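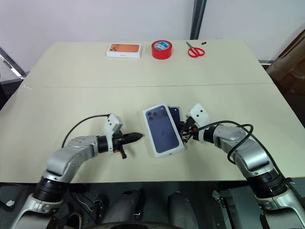
Halldóra Fogh wanted to know why the planner was allowed to see the boxes at all before the segmentation had settled, and she asked it before the first slide was up. The reply from the Tudness side was that it isn't allowed to. Perception publishes a scene only when two consecutive masks agree, and until then the planner holds its last valid goal. She wrote that down and asked for the timeout. It is 700 ms.

The rest of the morning at the Plorkville lab followed from that exchange. The visit was arranged for people who maintain manipulation code elsewhere, so the introduction was short and most of the time went to the stack.

Tudness runs its two-arm packing work on a planner called Jardine. Each arm has its own trajectory generator, and a coordinator above them reserves volumes of the workspace. If the left arm wants a volume held by the right, it waits or asks for a different approach pose. Josée Beaudoin showed the reservation log in a terminal. Entries are plain text, one per line, with arm, volume, start and release. She prefers this to the graphical viewer, which drops events under load.

Phone boxes are a hard case for the perception module. The lid carries a printed phone, and the earlier segmenter often returned the phone outline as the object and ignored the white border around it. Grasp width was then computed from the print. The current version fits a cuboid to the depth data first and uses color only to separate boxes that touch. Partial overlap is still the main source of bad masks. The regression set for this holds 613 recorded scenes, and every merge request has to replay all of them. Replay runs overnight.

Control was covered in less depth. Gripper closing is position-controlled until contact, then switches to a force limit. The limit is set per object class in a config file. Hjalti Baldursdóttir asked what happens with an unknown class. It takes the lowest limit in the file, and the coordinator lowers the lift speed to 50 percent.

The tooling was the part I would copy. Milier, their replay tool, can swap one module and keep the recorded output of the others, so a planner change is tested against the same masks each time. Clock drift between the two arm controllers is corrected at load time. The correction is stored with the recording.

Open items on my list: how reservations are released after a fault stop, and whether the Milier file format will be published. Josée expects to have the format notes ready in January.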